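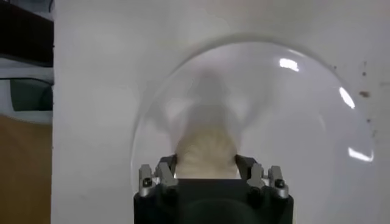
Glass dome over a paper piece, how do you keep it clear?
Forum: Display and Storage

mapleshelf
I have a big clear glass dome on a shelf against a white wall. I want to put a pleated paper fan shape inside, cream colored, with a rounded top. The folds are fine and they crush if you look at them wrong. The dome came from Didstead and it picks up every fingerprint. What do you all clean the inside with, and do you put the paper in before or after the dome goes on?

tincan96
Distilled water and a lint-free cloth. Let it dry overnight before anything made of paper goes near it. Set the paper on the base first and lower the dome straight down over it.

orla_b
I do it the other way. Lay the dome on its side on a towel, slide the paper in with the base, then stand the whole thing up. With a tall dome you can't see what you're doing from above and you clip the folds.

tincan96
That only works if the paper is fixed to the base. If it's loose it will fall over when you stand the dome up.

orla_b
Mine is fixed. Two dots of museum wax.

mapleshelf
Mine isn't fixed to anything yet. Would wax stain cream paper?

pinebox341
It can. I used Stuka putty on a folded paper shell and it left a grease spot in 3 months. Now I use a thin wire stand and the paper just rests in it. Hold the piece low down where the folds come together and stay off the outer edge.

orla_b
I've had wax on mine for 2 years with no stain. Depends on the paper, I guess. Test a scrap.

gullwing_k
Is the shelf in the sun? Cream paper goes yellow under glass the same as anywhere else. I moved mine to the hallway.

mapleshelf
North side, so no direct sun. I'll try the wire stand first. Clekgate has plain ones in black.

pinebox341
Get the shortest one they have. The tall ones show behind the paper.

mapleshelf
Ordered. Cleaning the glass Monday and I'll leave it open overnight.

tincan96
Cotton gloves when you put it back on or you'll be wiping it again.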